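Ticket 251
Property: Altıntaş, unit 19, bathroom off the hall
Opened by: Saadet Başaran
Assigned to: Nevzat Güneş
Priority: Normal (changed from Urgent, changed from Normal)
Status: Open, waiting on tenant

Opened Aug 3, 2023

Saadet Başaran wrote:
The bidet seat has stopped doing the one thing it was bought for. I press the button, I get a click, and then a sort of sigh. No water. The toilet itself flushes fine. Also the seat is cold, which in August I can live with, but I'd like it noted before December. Please don't send the man who told me to turn it off and on. I have turned it off and on.

Nevzat Güneş wrote:
Noted, and I was the man. Can you tell me whether the panel lights up when you sit down? The seat has a sensor and won't spray unless it thinks somebody is there.

Saadet Başaran wrote:
It lights up. It knows I'm there. It just isn't interested.

Nevzat Güneş wrote:
OK. Click with no water usually means the valve is opening and there's nothing behind it. Follow the supply hose down to the small shutoff and check the handle is in line with the pipe. If it's crosswise, it's closed.

Saadet Başaran wrote:
It was crosswise. I turned it. We now have water, in the sense that a snail has speed. My nephew says it's the pressure in the whole building. My nephew sells shoes.

Nevzat Güneş wrote:
Shower pressure okay?

Saadet Barşaran's reply came by phone, logged by Quyên Chu at the desk: shower is fine, kitchen is fine, please stop asking about the building.

Visit 1, Nevzat Güneş
Closed the shutoff, took the hose off at the seat end, ran it into a bucket. Good flow, so the valve and hose are cleared of all charges. Pulled the inlet screen out of the seat. It was packed with grit, gray and a little sparkly, same stuff we got out of unit 13 after the riser work. Rinsed the screen, put it back, hand tight plus a quarter turn. Spray is back to normal on all settings. Tenant asked me to demonstrate all settings. Wiped down wall afterward.
Seat still cold. Heater on high, waited through a cup of tea. Nothing.
Parts: none. Marked Resolved.

Saadet Başaran wrote:
Who marked this Resolved? The seat is cold.

Quyên Chu wrote:
Reopened. Sorry, the system closes anything with "back to normal" in it. We have asked for that to be changed and were given a ticket number.

Orhun Kılıçarslan (Climik parts counter) wrote:
Before you order a seat heater, check eco mode. Hold the power-save button until the light goes off. In eco mode the seat learns when you use it and only warms up then, and after a power cut it forgets everything and sulks for days. I get this call a lot. A new seat top is 400 and I'd rather sell you one that you need.

Nevzat Güneş wrote:
Eco mode was on. Talked the tenant through turning it off. Waiting to hear.

Saadet Başaran wrote:
Lukewarm. Is it supposed to be lukewarm? My sister's in Fudham is like a bread oven.

Nevzat Güneş wrote:
There are three levels -- low, medium and a high that you have to press twice for. Try the second press.

Saadet Başaran wrote:
The second press started the dryer.

Visit 2, Nevzat Güneş
Went through the panel with the tenant. Heat is now on high and it does get warm. Photo added.
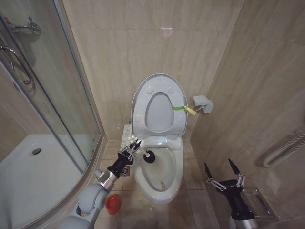

Unit 19, lid and seat up. Control panel on the shower side, white box with short cable on the right-hand wall.

Tülin Ateş wrote:
Thanks, shower side it is. That's the left if you're facing it, the right if you're sitting on it. I'll have the card say both and we'll see who complains. Separate item: there's a small brown stain low in the bowl by the water line. Mineral or otherwise, I'm not opening a second ticket for it. Nevzat, take the descaler.

Nevzat Güneş wrote:
Will do. Descaler goes in the bowl only and stays off the nozzle, please, if anybody else picks this up. We lost a nozzle at Drilley that way and I still hear about it.
There's also a faint pinkish mark high on the back wall tile. Will try a damp cloth first and report back, unless somebody has strong feelings about it.

Saadet Başaran wrote:
I have no feelings about the mark. The seat is now too warm. Which button was it again?

Quyên Chu wrote:
Card is at the printer. Leaving this open.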